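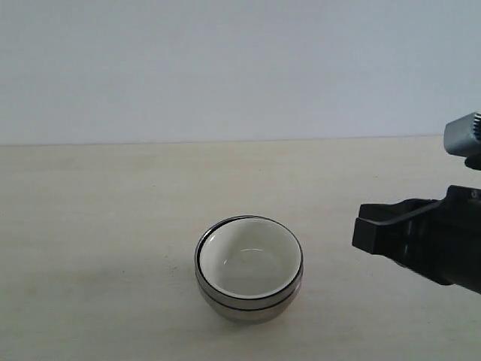

Zwei Schüsseln, ineinander gestellt, und der Greifer an unserem Arbeitstisch.

Über uns

Wir sind Lins, eine kleine Firma mit 16 Mitarbeitern. Seit unserer Gründung beschäftigt uns eine einzige Frage: Welche Arbeiten in Haushalt und Werkstatt kann eine Maschine heute schon übernehmen, und welche noch nicht? Wir prüfen das für Hersteller von Küchengeräten, für Kantinen und für kleine Betriebe, die überlegen, einen Roboterarm anzuschaffen.

Was wir machen

Unsere Kunden schicken uns eine Aufgabe, zum Beispiel Geschirr stapeln, Schrauben sortieren oder Handtücher falten. Wir bauen sie auf einem Tisch nach und lassen sie vom Roboter viele Male ausführen. Am Ende bekommt der Kunde einen Bericht in verständlicher Sprache. Darin steht auch, wenn wir vom Kauf abraten. Das kommt öfter vor, als manche Verkäufer gern hören.

Unsere Sammlung der Aufgaben heißt Kilau. Sie umfasst zurzeit 59 Tätigkeiten, davon 17 aus der Küche. Im letzten Jahr haben wir 3000 Durchgänge ausgewertet.

Wo die Technik steht

Ein Karton, der immer gleich groß ist und immer am gleichen Platz liegt, ist für einen Roboter keine große Sache mehr. Im Haushalt sieht es anders aus. Zwei Schüsseln voneinander zu trennen macht ein Kind nebenbei beim Tischdecken. Die Maschine muss aber erkennen, wo der eine Rand aufhört und der andere anfängt, und sie muss die obere Schüssel fassen, ohne die untere mitzunehmen. Keramik ist glatt, Metall spiegelt das Licht — beides macht den Kameras Mühe.

In der Werkstatt sind wir zuversichtlicher. Teile einlegen, Kisten umsetzen, Werkzeug an den Platz zurückbringen: hier lohnt sich ein Versuch schon für kleine Betriebe, wenn jemand im Haus bereit ist, sich in die Bedienung einzuarbeiten. Einen Roboter, der eine ganze Küche allein aufräumt, können wir bis heute niemandem empfehlen.

Wie wir arbeiten

Wir verkaufen keine Roboter und nehmen keine Provision. Misslungene Durchgänge werden genauso aufgeschrieben wie gelungene. Für Aufgaben aus der Montage arbeiten wir mit der Firma Melten zusammen, die uns auch Werkstücke zur Verfügung stellt.

Besuch und Kontakt

Unsere Räume sind am Nachmittag ab 14 Uhr für Besucher offen, bitte mit Anmeldung. Im September nehmen wir wieder neue Aufgaben in die Sammlung auf. Vorschläge aus dem Alltag sind willkommen, auch ganz einfache.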